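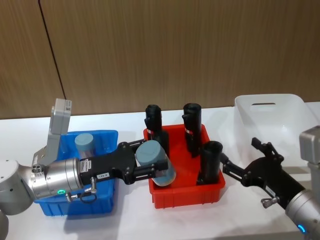

Progress note, Skurnwood open day, for Plellico. Quick one, full writeup comes with the quarterly numbers. Doors opened at 10 on Friday, January 10, 2020 and we had over 71 people through by closing, mostly local shops plus a group from the community college. The two-arm sorting cell ran as the main demo on the white table, left arm carrying the blue-gray cylinders over to the red bin, black tubes already standing in there. People liked being able to see down into the bins. Several asked for a slower speed setting so they could follow the fingers, we did that for the afternoon runs.

What went well. Talks started on time. Sirno cell ran both sessions with no hard stops, 2 soft stops in the morning, both cleared from the panel in under a minute. Vlasta Hrubý did the walk-through and took most of the questions. Good ones this time, less "will it take my job" and more about changeover and who does the programing.

What didn't. Sound in the back half of the room was poor, we need a second speaker. Handouts ran out before lunch. The sign-in sheet was at the wrong door so the headcount is from the badge box, and a few people left without turning thiers in.

Money. Spent $1,382 on the day, covers room setup, printing, food and the extra insurance. Under what you approved. Receipts are scanned and in the shared folder under Outreach.

Follow ups. 3 companies want a site visit. Quintela is furthest along, they sent part drawings already and want to know if the grippers can handle their smaller tubes. Told them we would test before promising anything. The college wants to bring a second class.

Next. Repeat of the open day in May if you are OK with it, same room, same budget line. Need a yes or no from Plellico before we book. Also still waiting on sign-off for the spare gripper fingers, order form is with you.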